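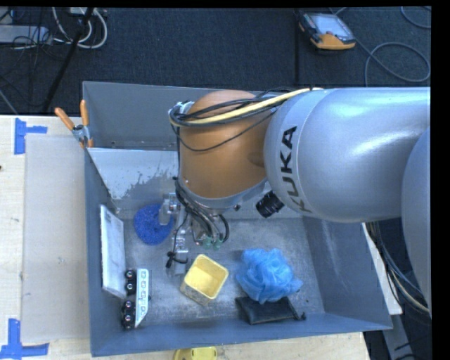

**Will the Custolstead crochet pattern archive be ready to hand out by the end of the grant?**

Most of it will. The doily and edging patterns are on track, the garments are behind, and I would not promise the garments to anyone yet.

## Where we are, 8/5/21

The grant covers 383 patterns from the Aselbridge leaflets. We have typed up 300 of them. I want to be careful with that number, as the last report leaned on it too hard. Typed is a long way from tested. Only 124 have been worked in yarn from start to finish by someone who hadn't seen the original, and I don't count a pattern as done until that has happened.

The March report said the error rate was "low." I asked what that was based on and got no good answer. The errors we find now are mostly in round counts: a repeat that leaves two stitches over, or a join at the top of chain 3 where the old leaflet plainly meant chain 5. Some of these are our typing. Others were wrong in print, and we keep the printed line with a correction under it.

## Thread and hook sizes

The leaflets call for threads that haven't been sold in decades. Warrick Rakena's conversion table gives a modern match for each, and it works well enough for mats and edgings. For the bed jackets it doesn't. Two testers using the same hook and the same suggested thread came out 2 inches apart across the chest. Warrick thinks it is tension. I think the table is too generous with the heavier cottons, and I've asked for swatches before we print another word of it.

## The Luangrath chart software

We were told it would turn written rounds into charts with little hand work. It handles plain double crochet rounds. It draws picots in the wrong place and ignores "back loop only" altogether. I'd rather spend the rest of that line on testers' yarn, and would like your approval to do so.

## The Jurkia shawls

These came in late and were not part of the original list. They are handsome, but the instructions skip whole rows. I have left them out of the totals above and see no reason to add them under this grant.

## Next period

- Finish typing the garments
- Re-test the bed jackets with swatches attached
- Send corrected mats and edgings to the printer, in one batch
- Decide on the chart money once we hear from you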